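Home Posts Garden Bread Archive About

Keeping a sourdough starter through a cold winter

December 18, 2020
By Sânziana Radu

I moved into the apartment on Marsden Street in May, and the starter came with me in a jam jar wrapped in a dish towel. It did well all summer. I fed it in the morning, it doubled by lunch, and I baked when I felt like it. Then the heating season started and I learned that this building keeps its kitchens cold.

The first sign was the smell. A healthy starter smells a bit like yogurt. Mine began to smell like nail polish remover, with a gray liquid on top. I had kept feeding it on the summer schedule, but it was too cold to rise between feedings, and each time I threw half away I was thinning it out. After a week of that there was hardly anything alive in the jar.

I stopped and went back to the notes my aunt in Iltinska gave me. She bakes rye every week and has a much colder house than mine. Her advice is to feed less often, use warmer water, and put in some rye flour when the starter looks tired. I switched to one feeding every 2 days with a spoonful of rye in the mix. The jar went on top of the refrigerator, toward the back, where the air is a little warmer. 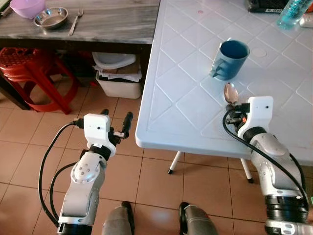 It took most of a week to come back. For the first few days there were only small bubbles along the glass. Then one morning it had pushed the lid up and run down the side of the jar, and I had to scrape it off the top of the refrigerator with a butter knife. Dried starter is close to cement, so get it while it's fresh.

I have been using the Zulley bread flour from the grocery store on the corner. Before that I used Weltik, which I liked better, but the store stopped carrying it in the fall. The Zulley takes a bit more water. My usual loaf is 600 grams of flour, and I now add the last of the water slowly and stop when the dough feels right.

The other change is time. In July my dough was ready to shape after four hours. Now I mix it after supper, leave it on the counter overnight, and shape it before breakfast. I tried to speed this up by putting the bowl in the oven with the light on. It worked once. The second time I forgot it was in there and turned the oven on to preheat. I lost the dough and a plastic lid.

If you go away for the holidays, feed the starter, give it an hour on the counter, and put it in the refrigerator. It will be fine for two weeks. I also spread a thin layer on parchment paper, let it dry, and keep the flakes in an envelope in the cupboard. I haven't needed them yet.

Next I want to try my aunt's rye. She doesn't measure anything, so I will have to call her and have her talk me through it while she makes one.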